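Odham opens its doors: come and watch two robot arms tackle the dishes

ODHAM, March 27, 2025 – I've written plenty of press releases about new buildings and new hires, but this is the first one where I get to invite you to watch the washing-up being sorted. Our open day is coming in May, and the thing I'm most excited to show you is a dish rack!

My name is Rhun Howells and I run the Keseo demonstration bench at Skurnidby. We work on getting a pair of robot arms to handle everyday kitchen things together, and we've been running the bench in front of small groups this spring to get ready for the big crowd. Plates, bowls and mugs are on the table, along with a wire rack, and the arms come at them from both sides.
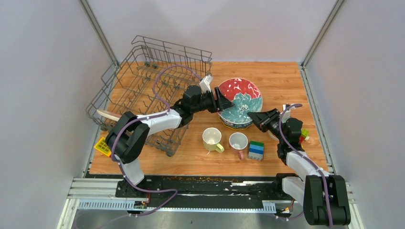

I get asked all the time why we picked dishes. Well, everyone who walks in already knows how the job should go. You don't need a lecture from me to see whether a plate is sitting straight in its slot, and kids are merciless judges of this (one school group groaned so loudly at a bad approach that people came in from the hallway to look). A plate is wide and thin and has a rim that can be hard to get hold of, so there's plenty to watch even when the arms are moving slowly. And they do move slowly sometimes – bring a little patience.

We have 30 places in each session, and there will be 2 sessions, one in the morning and one after lunch. Each starts with a short hello from me, then we go straight to the bench. You can stand as close as the rope allows and ask whatever you like while the arms are working. I'd much rather talk over the demo than save everything up for the end, when people are already thinking about coffee.
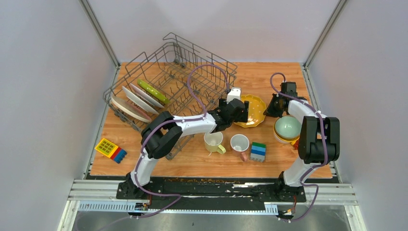 Our partners at Aigner will be there too, with a table of their own by the entrance. They've helped us with the bench since the early days and they're good company, so please say hello. If you'd like to know more about how two arms share one workspace without getting in each other's way, ask them, and then come and ask me and see if we agree.

Last year's open day brought in 397 visitors, which filled every corner of the building and finished off the cookies by noon. We've ordered more this time. There's parking for 100 cars behind the main hall, and the whole ground floor is step-free.

Entry is free, but the bench sessions need a booking, so please reserve your spot at the Skurnidby front desk or through the open day page. Reporters and photographers are very welcome in either session. Drop us a line beforehand and I'll keep a place for you near the front – with time for a chat afterward, if you want one.

Press contact: Rhun Howells, Keseo demonstration bench, Skurnidby, Odham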